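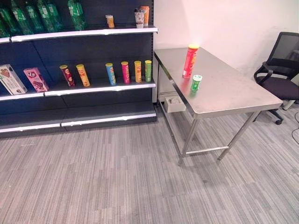
4. Stocking the shelves

Frame's up, shelves are clipped in, you've done the wobble test from section 3. Now load it. One person can do this part.

4.1 Wipe down the shelves first. Damp cloth, no spray cleaner. The white front edges show every fingerprint and the spray leaves them streaky.

4.2 Bottled drinks go on the top shelf, left end. Green bottles together, labels out. Push them back so the bases sit fully on the shelf, not on the front edge.

4.3 Cups and cans, top shelf too, further right. Shorter stuff where people can reach past it. Leave a hand's width between singles or they get knocked when someone grabs the one behind.

CAUTION: Lidded cups get carried by the body, never by the lid. Lids pop. If one goes over, stop and clean it up before you load anything else. Carpet underneath is grey stripe and hides a spill untill someone steps in it.

4.4 Cookie and biscuit boxes, middle shelf, left end. Stand them up square if they'll stay. If they won't, lean them on the dark back panel, front of the box facing out. Boxes lying at an angle are OK for a quick restock, fix them at close.

4.5 Chip tubes, same shelf, to the right of the boxes. Upright, lid on top, always. Sort by colour so a missing flavour is obvious. Close up any gaps as you go. Doesn't have to be perfect, just has to not look picked over.

NOTE: Got spare room between the boxes and the tubes? Leave it. Overflow goes there on delivery day. Don't spread the tubes out to fill it, you'll only be moving them back.

4.6 Bottom shelf. Load last. Heavy multipacks only, 4 high max.

CAUTION: No climbing on the shelves. No climbing on the steel table either. Use the step from the Skullero kit.

4.7 Use the stainless table beside the unit for unpacking. Open cartons there, check dates, then shelve. Cut tape away from you. Clear the table when done, flatten the cartons, recycling.

4.8 Chair stays on the far side of the table. It rolls. Don't stand on it, don't park it in front of the shelves.

4.9 Dates. Oldest at the front, newest behind. Anything with 2 weeks or less goes on the markdown sheet. Torn box or dented tube, same sheet, tick "damaged".

4.10 Stand back at the table end and look along the shelf edges. Anything poking past the white strip, push it in. Initial the sheet.

Restock orders go to Berenice Villalobos at the Vastonby store. Loose clips or a shelf that dips, tell Dinesh Mishra and unload that shelf straight away, don't wait for a reply. Spare clips come in bags of 100, part list is at teh back of the manual.

Next: 5. Price strips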